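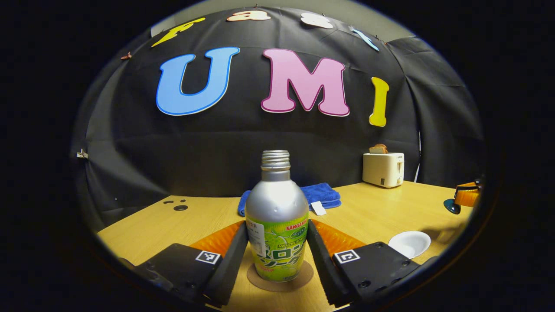 Bouteille en aluminium de melon soda Sangaria, posée sur un sous-verse en liège.

25 janvier 2023
Par la rédaction

Une page d'état de service qui reste verte pendant que les abonnés sont coupés du réseau ne remplit pas sa fonction. Le constat est banal, et les opérateurs le contestent rarement quand on le leur soumet. Ils répondent que la page décrit l'état des équipements et que l'expérience du client relève d'autres indicateurs. Cette réponse est techniquement exacte. Je soutiens qu'elle devrait disparaître des conditions générales, et avec elle la définition de la disponibilité qui la rend possible.

Prenons le cas de Brandatex, câblo-opérateur régional auquel je suis abonné. En novembre, le secteur de Grenley a perdu l'accès à Internet pendant 188 minutes. Le modem restait synchronisé, les niveaux de signal étaient corrects et l'adresse IP attribuée. Seule la résolution de noms ne répondait plus. La télévision fonctionnait, la téléphonie aussi. Pour la supervision, le lien était donc actif. La page d'état n'a affiché aucun incident et le calcul mensuel de disponibilité n'a retenu aucune indisponibilité.

Le contrat de Brandatex définit l'interruption comme « l'absence de porteuse au point de terminaison ». Une panne de DNS, une route mal annoncée, un équipement de traduction d'adresses saturé : aucun de ces cas n'entre dans la définition. Or ce sont des défaillances courantes sur un réseau câblé correctement entretenu, où la couche physique est souvent la partie la plus stable. On mesure ainsi avec soin ce qui tombe le moins.

L'objection habituelle tient au périmètre de responsabilité. L'opérateur ne maîtrise ni le Wi-Fi du logement, ni les serveurs distants, ni les résolveurs tiers que certains abonnés configurent eux-mêmes. C'est vrai, et une définition fondée sur le seul ressenti du client serait inapplicable. Mais entre la porteuse et le ressenti, il existe un espace mesurable. Une sonde placée derrière un modem standard, dans chaque zone desservie, peut interroger à intervalle fixe le résolveur de l'opérateur, établir une connexion vers plusieurs destinations extérieures et enregistrer la perte de paquets. Rien de cela ne dépend du logement de l'abonné.

Tangen, qui exploite un réseau de taille modeste, procède de cette manière. L'entreprise a installé 13 sondes, à raison d'une par tête de réseau, et publie les mesures brutes. Trois échecs consécutifs du test de résolution ouvrent automatiquement un incident sur la page publique, sans validation humaine. Le système produit quelques fausses alertes. Elles sont clôturées avec une mention explicite et restent dans l'historique. Je préfère nettement ce bruit au silence, et je doute qu'un abonné ait jamais résilié son contrat pour une alerte de trop.

Le point décisif est l'absence de validation humaine. Chez Brandatex, un incident n'est publié qu'après qualification par le centre d'exploitation, puis accord du service de communication. La procédure est raisonnable pour rédiger un message circonstancié. Elle ne l'est pas pour changer la couleur d'un voyant. Les deux opérations devraient être séparées : l'état provient de la mesure, le commentaire vient ensuite, quand quelqu'un a quelque chose à dire.

Reste la question des zones. Beaucoup de pages d'état raisonnent à l'échelle de la région. Une coupure qui touche 427 foyers derrière un même nœud optique y devient invisible, noyée dans une moyenne. Le logiciel de supervision Nustum, que Brandatex utilise, conserve pourtant les données par nœud. L'information existe, elle est simplement agrégée avant publication. Un découpage par nœud, avec recherche par adresse, ne demande aucun équipement nouveau.

On m'opposera le risque commercial – un opérateur transparent paraîtrait moins fiable que ses concurrents opaques. L'argument est sérieux tant que chacun choisit sa méthode. Il justifie une règle commune, avec une définition unique de l'interruption et un format de publication identique pour tous, historique compris. Les indemnités contractuelles devraient être calculées sur cette même base et versées sans réclamation préalable. Demander à l'abonné de prouver une panne que l'opérateur a choisi de ne pas mesurer revient à lui confier la supervision du réseau.

À défaut de règle, un premier pas serait peu coûteux : afficher sur la page d'état, à côté du voyant, ce que ce voyant mesure. « Porteuse présente » serait une indication honnête. « Tous les services sont opérationnels » ne l'était pas en novembre, à Grenley, et la formulation figure toujours sur la page.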